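Workshop & Garage | Tips
Looking After a Sheet-Metal Bin
By Ilham Radwan
11/08/2018
Print this page | E-mail this page

A metal bin is one of the handier things to own if you have a workbench. It takes offcuts, plastic cups, odd parts and anything else you don't want rolling onto the floor. Most people never clean one until something sticks to the bottom. I have had mine since we lived in Funholm, and these are the things that have kept it usable.

Empty it all the way. Tipping out the top layer and leaving the rest is how you lose small screws. Spread an old sheet on the floor first and turn the bin over onto it.

Brush before you wash. A dry paint brush, 2 inches wide, gets grit out of the corners better than a rag does. If you go in wet, the grit turns to paste and settles in the seams.

Scuffs on a bare metal floor do no harm. They come from things being dropped and dragged, and you can leave them alone. Flaking paint is another matter, especially on a sloping plate where parts slide down and take a little more off each time. Scrape the loose edges with a plastic scraper, wipe with a damp cloth, and let the metal dry overnight before you touch it up.

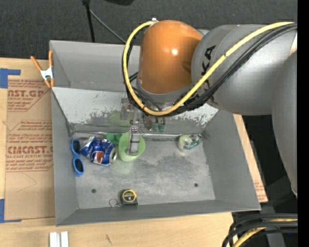

Use thin coats. Two light ones hold up better than one heavy one, and a heavy coat on a slope will run. I wait 12 hours between them, longer if the garage is cold. Don't paint the floor of the bin. It will be scratched through by the end of April whatever you use.

If the bin sits on a wooden table, put something under it. A piece of felt or an old place mat is enough. Sheet metal has sharp bottom edges and will mark a tabletop the first time you pull it toward you.

For small things, stand plastic cups inside the bin. Light-colored ones are best - you can see what is at the bottom. Put them toward the back, where your sleeve won't catch them, and drop a heavy washer in each one so it stays upright.

Run a finger (gloved) along the rim once in a while. Burrs can be taken down with a fine file in a minute or two. Wipe up the filings afterward with a damp paper towel - blowing them out only puts them in your eyes.

Filed under: Storage, Metal, Workbench
Print this page | E-mail this page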